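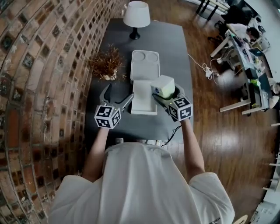 Open clamshell between the grippers, small box held on the right.

4 min read
Search the notebook Search

Thu 24 March

Liepiņa biography, dates and credits. Carried on from the January list.

Went through the Genthorpe programmes again with Ona. The printed credit for the first Hunton season gives her as corps, but the cast slip tucked into the same programme has her in the second act duet. Slips were run off on the night, so I am taking the slip over the programme where they differ. Ona would prefer both in the entry with a note. Done that way for now, see draft B.

Birth year still open. The school register and the agency card disagree by 2 years. Peiyu thinks the card was altered to get under an age limit for the touring contract, which is plausible but we have no paper for it. Entry says "early life: not established". Leave it.

Marriage section: cut from 800 words to one paragraph. Most of it was about the husband's film work and belongs on his page. Kept the year, the town and the fact that she went on teaching under her own surname.

Grusia tour. Jacinto has scanned 10 of the handbills. Spelling of her name varies:
- Liepina, no mark, on most
- Liepinya on the two from the spring leg
- Lepina once, on the back of a matinee bill
All three now redirect to the main entry. Tarmo to check that the search index picks up the form with the cedilla, as it dropped it last time and returned nothing.

Rehearsal film: reel 6 runs fast. Transferred at the wrong rate, I think, as the piano is sharp by more than a semitone. Do not use it for timing the solo until Chenxi has redone the transfer. The duet on the same reel has no sound, so no way to check that part by ear.

Net worth line removed. It had no source and had been copied between sites.

To do
Ask Hunton for the wages book, if it survived.
Second reading of draft B, Peiyu.
Relabel the matinee bill, it is filed under the wrong season

We use cookies to remember your settings. Accept Manage
Get new entries by email Sign up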